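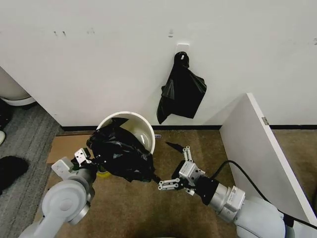

Slide 1. Left gripper on the bag edge, spare bag on the wall hook.

Title slide, leave up while people sit down. Say hi, name, thank Flor (Flor Villca, did most of the annotation pass, make her wave if she's in the room).

One-line version of the talk: bags are the worst thing we've tried and we learned more from them than from the whole cup-and-plate set. Method first, then numbers, then complaints.

Why trash bags. Thin, shiny, black on black. Depth sensor hates it. Shape after every touch is a new shape. No good "pose" to estimate so we stopped trying to. Don't go into the Urnier pose work unless asked, it eats five minutes.

Setup, quick. Two arms, parallel grippers, view from the head. Bin on carpet by the wall, bags on an adhesive hook. Clutter stays on the floor: cardboard, sponge, whatever. We do not tidy between runs. People always ask about this, say it slowly. 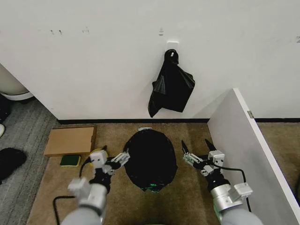
Method part. Three ideas, keep moving.

Contact labels, not object labels. Every demo gets cut at the moments a gripper closes or opens. Flor's tool (Clesora) proposes the cuts, a person fixes them. 1271 segments after cleanup. Say the number, it's on the handout too.

Then each arm gets its own small policy, plus a shared "who goes next" signal. Earlier version had one big policy for both arms and it liked to close both grippers at once. Looked great in the videos. Ripped a lot of bags.

Third, the let-go data. We had hardly any exmaples of releasing at a bad time and backing off. So Heriberto sat down and recorded 200 demos where he messes up the grasp on purpose and recovers. Boring afternoon, best data we have. Pause here.

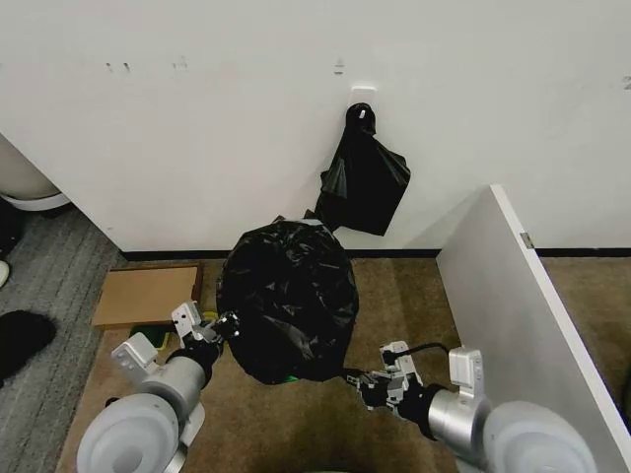 Results. Don't read the table out loud!! Point at the middle column only.

With recovery demos in the mix the policy retries after a slip. Without them it keeps going with an empty gripper, does the whole rest of the task in the air. Play the clip if the sound guy has the laptop working, otherwise skip, describe it with hands.

Full bags vs. empty bags: full is easier. Surprised us. There's something to push against, the plastic is tighter, folds stay where they are. Empty ones collapse and stick to themselves. Putting a new liner in is still the hard half of the job and I should be straight about that before the Q&A does it for me.

Ablation: took out the who-goes-next signal, trained 7 seeds. All worse. Spread was wide so no big claims, just the direction.

Thing that did nothing: more camera augmentation. Spent most of September on it. Move on. 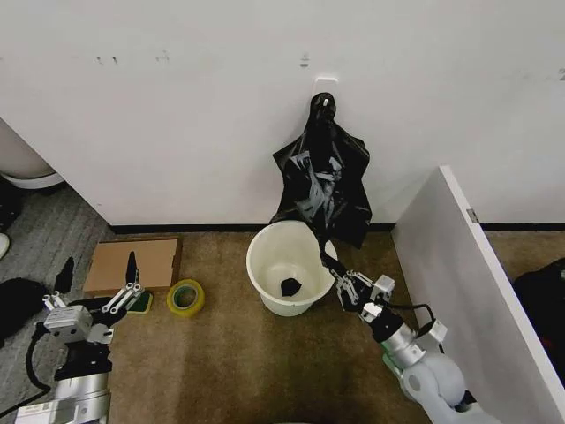 Hook step. Getting a bag down off a hook is a slide by itself because the pull direction matters so much. Pull straight out and the handle stretches and snaps back. Pull down and to the side, bit better. Policy picked up the sideways pull from the demos, we never told it to. Careful with wording, don't say "discovered".

Failures, 2 kinds worth mentioning:
- pinches two layers when it wanted one. Can't see it from the head view. Wrist cameras might help, haven't tried.
- bag ends up over the near side of the rim and blocks the view of the bin. Policy then hunts for the bin. Sometimes for a long time.

Limits, say all of them: one room, one kind of bag, one kind of floor. Mfinanga group has a different bin style and offered to run our checkpoints, no results yet, so don't promise anything.

Release: segments and labels go out with the Jendedbridge code, same repo. Liscense still being sorted, if anyone asks send them to Heriberto Pacheco (his email on last slide, check it's the new one).

If short on time: cut the ablation, keep the failures.

Likely questions
Why not suction? Tried it a little. Thin plastic gets pulled into the cup.
Tie the bag? No. Not in this work.
Force sensing? Only gripper width and motor current. Enough to know if something is in there, useless for how many layers.
How long to label? Ask Flor, really, let her take that one.

Last slide, leave it up. Water is under the podium.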